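Dridon wrist-view surface inspection: frequently asked questions
Maintained by Angharad Prothero. Last revised in November.

What does Dridon do?
Dridon labels small marks on hard floors from the wrist camera of a robot arm. Each mark is placed in one of two classes: loose (something lying on the surface) or fixed (a vein, chip, stain or other feature of the surface itself). The output is a list of marks with a class and a confidence for each. It does not plan or carry out any cleaning.

Why is the loose/fixed split treated as a separate problem?
A cleaning planner that treats every dark or bright spot as dirt spends most of its time on stone pattern. Our earlier detector, Helmy, did this on any floor with veining. It performed well on plain tiles and we still use it there.

How large is the data set?
The current release has 800 labelled views from 56 floors. 239 of the views are held out for testing. No floor appears on both sides of the split.

Who labels the marks?
Two annotators work independently with access to all views of a floor. Where they disagree, the mark is labelled 'unresolved' and left out of the score – it stays in the release, so that others can treat it differently.

What does a typical input look like?
Veined stone with tiled walls and the open gripper in view: 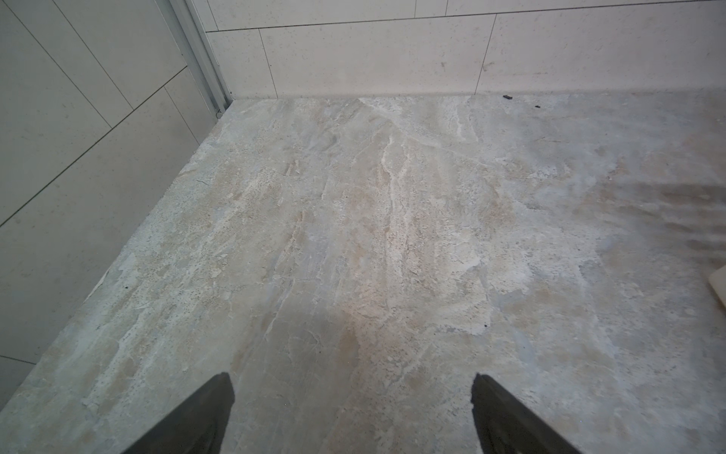
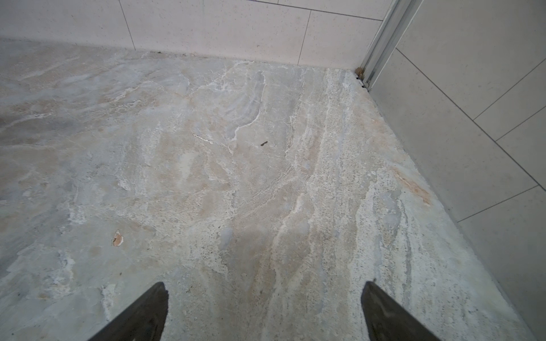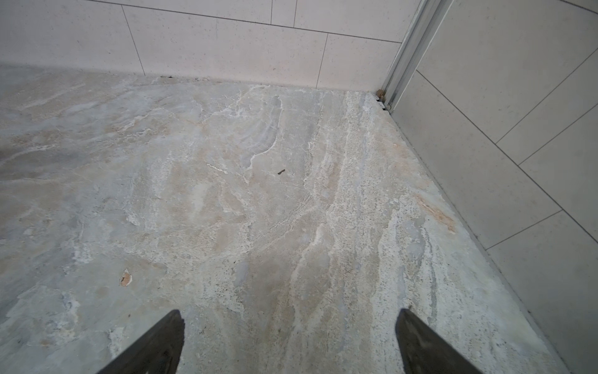
Dridon compares candidate marks across views before it assigns a class. A single view is often too weak for this on patterned stone, where local contrast says little about whether a mark can be lifted. The second and third views both have a short white streak, a small dark brown fleck to the right of it and an orange-toned chip at the lower left. On contrast alone, all three are candidates. The chip is the hardest of them, and an annotator may reasonably leave it unresolved. The rust-orange stain near the right-hand wall in the same two views goes to a separate large-area branch, as its boundary is too soft for the mark detector.

Are the gripper fingers masked?
Yes. A fixed mask is computed from the joint readings and widened by 6 pixels. Marks that touch the mask are dropped for that view only.

Does the method need depth?
No. We tested a depth channel and found no gain on marks this small. The code path remains but is off by default.

Can it tell a damp patch from a stain?
Not reliably. Both are reported as 'area, unclassified'.

Which arms are supported?
The release has been tested on the Drokamex arm only. Other arms should work if the wrist camera is calibrated and joint readings are time-stamped – see the Drimau driver notes for the expected message format.

Why are my confidences all close to the threshold?
Check the exposure setting first. Automatic exposure changes the apparent brightness of pale stone between views, and the cross-view comparison then fails quietly. Lock exposure before the first view and repeat the run.

Where do I report a labelling error?
Send the floor number, the view number and the mark index to the maintainer. Corrections go into the next release and are listed in the change log.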